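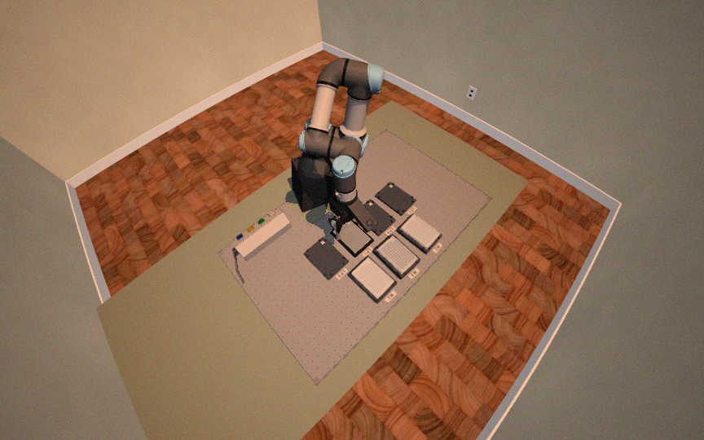 Somebody who goes by Flulitz wrote in under my last post to ask why anyone would bother steering a simulated arm by hand when you could just type in the plate positions and be done with it. Fair question, and I've been chewing on it ever since, so this page is my long answer plus the steps I follow when I record demonstrations for a plate-moving task.

The short version: typed positions get you a robot that goes to positions. I wanted one that copes when a plate is a hair off, or when the hand comes in at a bad angle and has to back out and try again. For that you need examples of somebody doing the job, mistakes and all, and that somebody is me with a controller in my lap and a cold cup of coffee.

What I'm using

The simulator is Isberg, and the recording tool that sits on top of it is Dinodero. You could swap in other things and most of this would still hold. For input I've tried a keyboard (awful), a gamepad (fine), and a six-axis puck (lovely once your wrist gets used to it). If you have a gamepad in a drawer, start there and don't spend any money yet.

Before you record anything

Load the deck and look at it from straight above and then from a low angle on the side. You want to know which holders are free and which already have something in them, and whether there's room for the gripper body to come down next to a neighboring plate. On a layout with two rows of positions, the hand can easily end up blocking your view of the one spot you care about! I keep a second view open, low and off to one side, and I probably look at that one more than the main one.

Write your task down in one sentence. Mine was "pick the nearest plate in the outer row and put it in the empty holder at the near end of the inner row." If you can't get it into one sentence it's probably two tasks, and you should record them separately.

Now set your speed limit. The default in Dinodero felt like driving a shopping cart downhill, so I turned it way down for the last bit of travel and left it alone for the big moves. There's a setting to put slow mode on a trigger. Use it.

Recording a demonstration

Start with the arm parked in the same pose every time. I know some people like to vary the start, and I do too, later on, but for your first batch keep it boring.

Press record and then wait a beat before you move. After that, travel high over the deck until you're above the plate, turn the wrist until the fingers line up with the plate's sides, and only then come down. I used to turn and drop at the same time and my recordings were full of these ugly corkscrew moves that the robot learned beautifully, thanks a lot.

Close the fingers, wait a moment, and lift straight up. Go higher than you think you need to, since the plate hanging under the hand adds height that's easy to forget about. Then move across, line up over the holder, and lower slowly. If one corner catches on the rim, don't stop the recording. Lift a little, nudge, lower again. Those recoveries are the best part of the whole data set and I was deleting them for weeks (ouch).

Open the fingers, go straight up, and return to the parked pose before you press stop. If you stop the moment the plate is down, the robot learns that life ends there and it just hovers with its hand open.

How many do you need?

My first try used 14 demonstrations. The arm got to the plate fine and then dithered over the holder. I went back in June and recorded more until I had 54, threw out one where I'd sneezed and flung the plate across the room, and trained on the remaining 53. Much better! I'd say do a small batch, train, watch where it gets confused, and record your next batch at exactly that spot.

When you sit down to do a long run, take a break. My hands get sloppy after a while and I can see it in the playback - the lines go wobbly and I start cutting corners on the lift.

Cleaning up

Play every recording back at double speed. I toss the ones where I paused to scratch my nose for ages, and I trim dead time at the front down to a second or so. I keep the slightly crooked ones. Name your files by task and batch and nothing fancier. I once had a folder full of names like "good_final2" and ended up recording the whole batch over again.

Check that the gripper signal got saved along with the arm motion, too. Dinodero has a separate checkbox for it and the box is off by default. Guess how I found out.

Moving to another layout

I also tried the same routine on a deck file called Mazandarani, which has tighter spacing, and had to add 4 fresh demonstrations before the hand quit clipping the next plate over. Same steps, only with slow mode held down nearly the whole time. The wrist angle mattered much more there, so I'd practice a few runs with the recorder off first.

Next on my list is stacking, where the height changes with every plate you add. I've had one go at it and the playback looks like a drunk crane, so give me some time on that one.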